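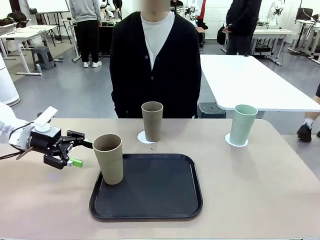 23/09/2022
By Adwoa Essien and Fuseini Boateng

Bench Rules for a Shared Two-Arm Robot: Project Report

1. What the project was

Our project was to write a set of working rules for the two-arm robot bench in the Custthorpe teaching lab, try the rules out, and report what happened. The bench is used for tabletop pick-and-place work, mostly moving paper cups between doilies and a tray. It is simple work and the arms are small. The room is shared, though, and other groups have their own tables and robots in it, so people are often standing or walking close by while an arm is powered.

Before June the bench had one page of instructions taped inside a cabinet door. It covered how to turn the system on, how to home the arms, and who to email if a finger broke. It didn't say where a person should stand, who could start a run, or what to do when somebody wanted to fix a cup in the middle of a task. Each group had its own habits. We had ours too, and some of them were bad.

We were asked to produce rules that would fit on two sides of paper and could be explained to a new user in one lab period. We were not asked to change the robot or its software, and we didn't.

2. What we read first

We started with the published standards for industrial robots and for people working in the same space as robots. They were useful for vocabulary and for the general order of doing things: identify the hazards, decide how bad and how likely each one is, reduce it by design if you can, and use instructions and training for what is left. A student bench is not a factory cell and we don't claim that our rules make it comply with anything. The lab has its own safety assessment, which was done by staff before we started. Our rules sit under that and can't override it.

We also read the user notes for Stamuvent, the control software used at the bench. These explain the difference between a pause and a stop. In a pause, the motors hold position and the run can be resumed. In a stop, the run is canceled and the arms must be homed again. Most users we talked to had been using the two words for the same thing.

3. Looking at how the bench was used

We logged 109 runs over the summer session. For each run one of us sat to the side with a paper form and wrote down who was operating, what the task was, whether anyone put a hand over the table while the arms were live, whether the run was paused or stopped, and anything else that seemed worth noting. Users knew we were there. This probably made them more careful than usual, and the results should be read with that in mind.

In 54 of the runs a hand went over the table while an arm was powered and not paused. Nearly all of these were to straighten an object. A cup had been set down slightly off the middle of its doily, or a doily had slid, and the person nearest reached in and nudged it. When we asked about it later, most people didn't remember doing it.

In 18 of the runs somebody other than the operator started or resumed the motion. Usually the operator was behind the table resetting the objects and a partner at the keyboard thought they were done.

No one was hurt during the logging. There was one pinch mark on a sleeve, and one cup was crushed by the gripper.

4. The rules

The text that was posted at the bench is given here with our notes. We rewrote it four times. The first version had too many rules and people skipped to the end.

Rule 1. One operator per run. The operator says their name and "operating" out loud before enabling the arms. Only the operator starts, pauses, resumes or stops a run. The exception is the emergency stop, which anyone may press at any time, and they will not be asked to justify it.

Rule 2. Nobody reaches over the table while the arms are live. If an object needs to be moved, ask for a pause, wait for the operator to answer "paused," then reach in. Hands come out and the person says "clear" before the run is resumed.

Rule 3. Stand still where the operator can see you, with your hands down at your sides, while an arm is moving. Anyone who is resetting objects behind the table goes back to this position before saying "clear."

Rule 4. Keep the table down to what the task needs. Phones, drinks, notebooks and spare cups go on another surface. If the task uses a tray, put the tray down first and check that it lies flat.

Rule 5. Check the gripper before the first run of the day. Open it and close it once with nothing between the fingers. Look at the fingertips for damage or looseness. Check that the cable at the wrist has slack and can't catch on the table or on an object.

Rule 6. Leave 400 mm between your body and any moving part of the arm. Passing behind the operator is fine. Passing between the operator and the table is not.

Rule 7. Sleeves, lanyards and long hair are secured before you reset anything. Open cardigans and jackets are buttoned or taken off.

Rule 8. Write down every stop. One line is enough: date, operator, what the robot was doing, what you saw. A pause doesn't have to be logged.

5. Notes on the rules

Rule 1 caused the most discussion. Some groups work in pairs and like to trade jobs from run to run. The rule allows this, but it has to be said out loud each time. Fuseini wanted a colored badge that would be handed over. We tried it for two days and the badge kept getting left on the desk, so we went back to speaking.

In Rule 2 the wording "ask for a pause" was picked over "ask for a stop" on purpose. A stop means homing both arms again, which takes long enough that people are tempted to reach in and skip it. A rule that costs the user a lot of time will be broken. The staff member who reviewed our draft agreed to this for nudging cups and doilies only. Anything that means touching the arm itself, such as freeing a trapped object or replacing a fingertip, requires a full stop with the motors off. This was added to the posted sheet as a note under the rule.

The distance in Rule 6 was measured from the reach of the arms in the cup tasks, with some extra. It isn't a figure from a standard. For a task that uses a different part of the workspace it should be measured again, and we left a blank on the sheet for the new number.

Rule 7 was first written as a full clothing list. Users found it annoying and two of them said it read like a school dress code. The short version says what matters near a gripper.

We considered a rule about closed shoes and dropped it. The lab already requires them.

6. Good practice for setting out objects

This part is advice and is on the back of the sheet. It came out of the logging, where we could see that most reaching-in started with a poor setup.

Put each cup in the middle of its doily. The doily gives the person resetting the table something to aim for, and an off-center cup shows up right away.

Don't place cups so close together that an open gripper can't pass between them. Try it with the arms off.

Wipe the table between groups. Small scraps get under the edge of a tray and make it rock.

Paper cups dent. Once a cup has been squeezed out of shape it should be thrown away, since the gripper will not hold it the same way next time. The Bonsu group reused theirs for a week and had a lot of drops they couldn't explain.

If the same object has to be nudged twice in a row, end the session and find out why. It may be the taught position and not the cup.

7. Trying the rules out

The sheet was posted at the bench at the end of the summer session and we ran a short introduction for each group that uses it. The introduction has a talk and then each person does one run as operator and one as the person resetting. We did not repeat the full logging afterward, as there wasn't time, so we can't give a before-and-after comparison. This is the main weakness of the project.

What we have is the stop log and what users told us. The stop log is being filled in, though the entries are very short. Users said the spoken words felt silly at first. Several said that they now notice when they are about to reach in. One group complained that Rule 3 slows down resetting, and we think they are right that it adds a few seconds to each run.

The group using the Zastberg mobile base asked if they could adopt the same sheet. We told them that Rules 1, 2 and 8 would carry over but that the distance and the standing position would not. Their robot drives around, so there is no fixed table to stand behind. They would need their own assessment before writing anything.

8. What we would do differently

We would log for a shorter time before writing the rules and keep the rest of the hours for logging after. We would also have two observers on the same runs at the start, to check that we were filling in the form the same way. Late in the summer we found that Adwoa had been counting a hand resting on the table edge as "over the table" and Fuseini had not. We went back through the forms and used the stricter meaning where the notes allowed it, and left the others as they were.

The form should have had a box for other people near the bench. We wrote it in the margin sometimes and not at other times, and the margin notes were too patchy to use.

9. Handover

The posted sheet, the blank log form and the introduction slides are in the course folder. The sheet should be reviewed at the start of each semester, and again any time the grippers or the control software are changed. The filled-in log forms have operator names on them and are kept in the lab office.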